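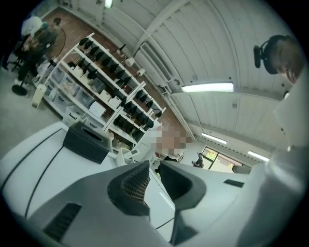
Why do the two fingers not meet at the tips when the trigger is pulled?

The link on the left side is too long, so the left finger arrives first and pushes the right one back before the right one has finished its travel.

It took me most of the morning to find this. I was sure it was the printed material, because the new fingers came out softer than the old ones and I blamed them at once. Then Alina Marinescu held the body against the light and asked me to pull slowly, and we could both see that one side was moving before the other.

306 shares
10 comments

February, workshop notebook, Gista hand gripper

State at start of day

Body closed, trigger spring is the stronger one from the Nallix bag. Fingers are the dark wedge type with the fine grid on the pad. The return is good. The closing is not equal, see above. There is also a small click near the end of the pull which I can feel but I cannot hear when the others are working.

What I changed

I took the left link out and sanded the end of it, a little each time, and put it back to try. This is slow work, since the shell must be opened for each try and one screw of the shell is always the last to come. In the end I removed 3 mm. I had calculated less. I think that the hole in the link was also printed a bit off, so the drawing in the Gouveia folder and the real part do not agree. Please do not print more links from that drawing before I have measured it again.

After the sanding the tips meet. With a sheet of paper between them they hold it at the top and also in the middle, and I could not pull it out straight without tearing.

The click is still there. I put grease on the pin and it became smaller for a while and then came back.

Pads

Alina wants to know which surface is better for cables and small plugs, so we glued two different ones on the same pair of the soft fingers: small raised dots on the left, curved ribs on the right. It is maybe not a clean comparison, but a cable that slips will tell us on which side it slips. My first feeling is that the ribs guide a thin cable to one direction and the dots let it roll. For flat things I feel no difference.

The glue needs the night. I tried to work with it after lunch and the corner of one pad lifted, so I pressed it again with a clamp and left it alone — my own impatience. 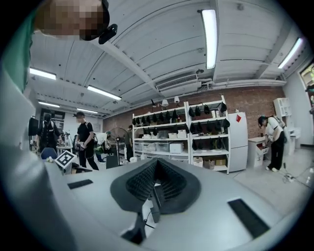 Counter and endurance

The bench counter was at 1,509 pulls when I stopped, all with the old link. I did not reset it, but for the new link please subtract this number. The Zarnport spring was changed somewhere before the end and I did not write down when, so the numbers for that spring cannot be used.

To do

- Measure the link hole and correct the drawing
- New pin, polished, to see if the click goes away
- Marker on the body: check that it sits flat after the shell is closed. If it is bent even slightly the tracking jumps
- Ask Alina if she still has the thinner glue
- Write the finger type on the bag before the fingers go back to the shelf. From a distance the soft ones and the older ones look the same to me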